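Pulov Petition and Vigil Kit
Item 617 | Mekel Campaign Supplies
In stock at our Clutholm warehouse

The Pulov kit is for peace groups, disarmament coalitions and anyone else who spends lunch hours on the footpath asking strangers to write to their member of parliament. It won't stop an arms shipment by itself. It will stop your petition from blowing into the harbour, and we have watched that happen at Berge more often than we'd like.

You get 200 ruled petition sheets, two clipboards, a fabric banner with your slogan and a pad of tally slips for the vigil log. Everything packs into one flat shoulder bag that fits on a bus seat beside you, if your fellow passengers are in a peaceful mood.

The sheets

Each sheet has 13 signature lines, with the petition wording repeated at the top of every page. Many legislatures are fussy about this, and will happily discard a heartfelt plea for a ceasefire over a missing heading. Check the rules for yours before you order, then send us the final text. Final means final. We have reset "calls upon" to "urges" and back again for the same group in one afternoon, and now charge for it.

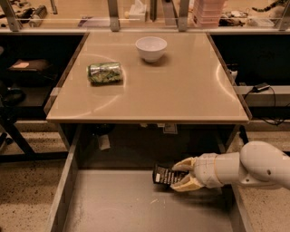

The banner is cut to hang from the front of an ordinary table, which you supply. Straps go underneath, so the top stays clear for paper, at least in theory. Any flat surface in a public debate soon collects a small white bowl towards the back and a crushed green and silver drink can lying on its side, and the clipboards have to fit in somewhere. Ours are narrow for that reason and have a strong clip.

Slogans can run up to 17 characters. This rules out most resolutions passed by most meetings. "TALKS NOT TANKS" fits. "We call for an inclusive, negotiated and monitored process" does not, however long it took to agree on. Colours are navy, forest green or grey – we dropped the white one after a single season of rain. 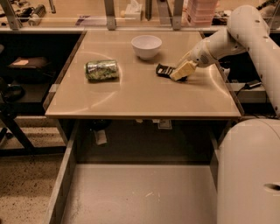
White bowl and dented can on a beige tabletop.

Ordering and delivery

Orders placed before the end of April will go out ahead of the vigil season. Small groups can share a kit, and the banner can be ordered blank if you can't agree on whose name goes first. Refill sheets are sold separately.

Returns

Unused sheets can come back if they carry no printed wording. Printed ones can't, even if the government has fallen in the meantime. Faulty clipboards are replaced free of charge.

Not included: table, pens, thermos, a reply from the minister.

Page updated Mar 7, 2024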